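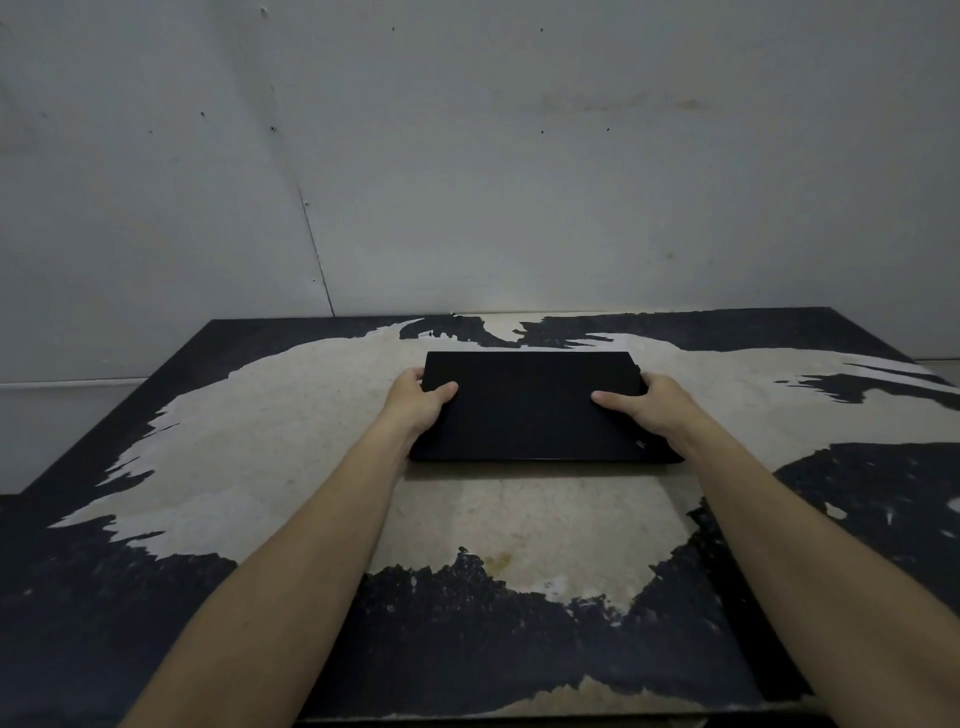
Ritu Saxena
Research engineer, bimanual manipulation, Plarnia

Labeling two-handed grasps in head-view video

This page covers how we annotate two-handed contact for the Durnier grasp model. It assumes you have clips already cut to single actions and the Tripathi label tool installed. Budget an afternoon for the first 50 clips.

Step 1. Pick the key frame
Choose the first frame in which both hands have settled on the object. A closed laptop held by its two short sides is a clean case: fingers curled over each edge, both thumbs on the lid. If one hand is still open, move forward.

Step 2. Mark the contacts
Place one point per visible thumb and one line per finger group. Draw the finger line along the object edge, even where the fingertips are hidden underneath. Set hidden tips to "inferred". Do not guess their depth.

Step 3. Set the grasp axis
Join the midpoints of the left and right finger lines. For thin rigid objects the axis should run close to the long side of the object. Perspective makes a flat lid look like a trapezoid, so take the axis from the contacts and ignore the outline.

Step 4. Assign intent
A single frame with this grip fits a lift, a slide or a small squaring-up motion. Leave intent as "open" at this stage. The second pass fills it in from the next 100 frames. Annotators who set intent early disagreed with each other far more often in our Trenton trial.

Step 5. Check the object mask
Dark objects on patterned tabletops break the automatic mask. Look for two faults: the mask leaking from a black lid into a dark patch of table, and thumbs absorbed into the object. Correct both by hand, then lock the mask.

Result so far
We trained on 321 clips labeled this way and compared against the older box-only labels. Contact placement improved most on flat objects. Round objects showed little change. Training runs were stopped at 300 epochs in both cases.

Known problem: long sleeves shift the wrist estimate toward the elbow. Bare forearms are fine. A fix is in the Thursday build, and clips labeled before it need only the wrist step rerun.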